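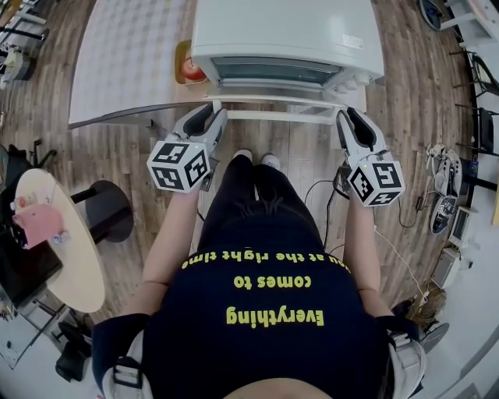
*"Everything comes to you at the right time"*

# Call for participants: Vernari autumn residency for translators and storytellers

Vernari is a small house for people who work with words. We invite applications for our autumn residency, which will take place in Stania during the whole month of September. The theme of this edition is waiting: at stations, in kitchens, in offices, for a letter or for a harvest.

**Who can apply**

We look for translators, oral storytellers and writers of short prose. You can be at the start of your path or already have several books, for us it is the same. You should be able to speak English in the group, but you can write in any language. We accept applications from single persons and also from pairs who work together.

**What we offer**

- a private room with a desk, and breakfast every day
- a grant of 500 euros, paid in the first week
- travel costs by train or bus, up to 100 euros
- 2 meetings with our editor, Gaetano Bortolotti, in which he reads your pages with you
- one public evening at the Buvport bookshop, where the residents read from their work

We cannot pay for flights. The house is on a hill and has many stairs, so please write to us before applying if this is a difficulty for you – there is one room on the ground floor and we will gladly keep it.

**What we ask**

Residents stay for the full month. In the mornings everybody works alone. Two afternoons a week we sit together and read aloud, and we ask that you come to these afternoons also when your text is not ready. At the end you leave us one text, which will be printed in our yearly booklet. The rights stay with you.

**How to apply**

Please send in one file:

1. a sample of your work, maximum 3000 words (for translators, with the original)
2. a letter of one page about what you would like to do in Stania
3. a short biography

Please do not send complete manuscripts. The applications are read by Gaetano Bortolotti and by the translators of the Győri reading circle, with whom we have worked since the first edition.

You can apply through the form on our website until the evening of 6/7/26. We answer to every person, also when the answer is no. Questions about the rooms, the food or the travel can be sent with the same form, under "Other matters".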